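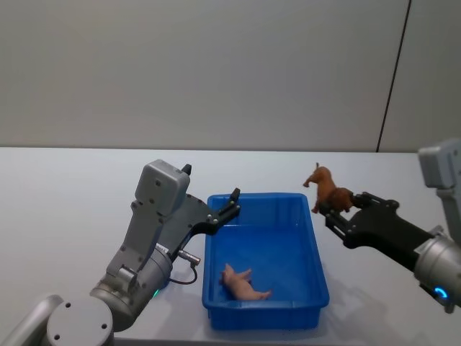

Two robot arms over a pale gray tabletop, with a light gray wall behind.

The painter I met in Grekthorpe has worked for Mirness, a small decorating firm, since she left school. Most of her jobs now are offices, clinics and rented rooms, and most of those get painted gray.

"People think gray is the easy choice," she said. "They come in with one chip and say, just do that everywhere. Then it goes up on the north side and it's blue, and on the south side it's almost pink."

Her longest job last year was a former shoe warehouse owned by Bhatt, a property company. The plans called for 42 rooms in the same shade. She asked to put up test patches first and was given one afternoon to do it. Three of the patches looked wrong by evening, and the company let her change those rooms to a warmer gray from Drevano.

I asked what she looks at first in a new room.

"The floor. It throws color up the wall. A red carpet will ruin any gray you like. After that, the bulbs."

She doesn't care for feature walls and says so to clients. She is more patient about sheen. Matte hides a bad surface, but it marks easily, and she has gone back to touch up hallways a month after finishing them. For a busy corridor she would use eggshell and spend longer on the filling.
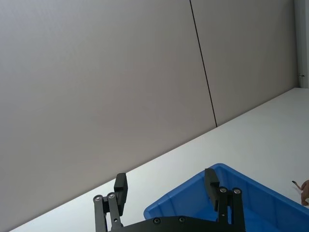 Matte gray wall panels with a dark seam between them.

Paneled walls bring up a question she gets often, whether to fill the joints. Her answer is usually no.

"Panels move. In June they're one size and in January they're another. If you fill that line it cracks, and then I get the phone call. Leave it straight and leave it alone."

She charges by the room and not by the hour, an arrangement she took over from the painter who trained her. He kept a notebook of every shade he mixed, 142 of them, and she still has it in the van. Some of the names are only a street and a house number.

Her own kitchen is yellow. She painted it in a weekend, with one coat on the ceiling, and she has been meaning to do the second one for three years.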